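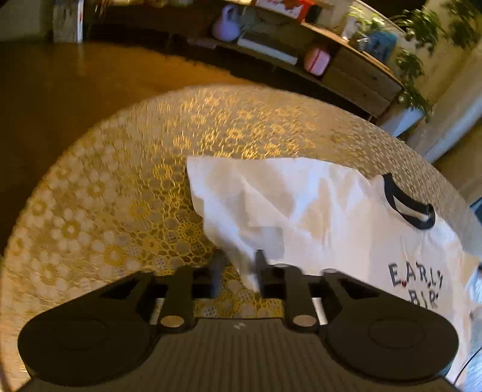
Arnulfo Ayala argued that cloth should be scored by where the fingers close, and that lifting is a separate problem. We followed him. Each of the 288 tote bag recordings in the Nestotska set was labeled by the first fold held between both fingers.

Figure 4. Hand-held gripper with a fold of a white tote bag between its fingers. 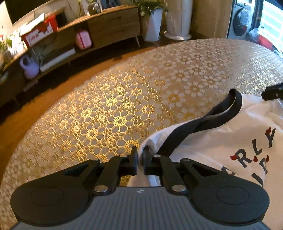

Caldeira, February

Labeling was repeated at this site with 30 recordings held back for testing. Patterned tablecloths were kept in both splits.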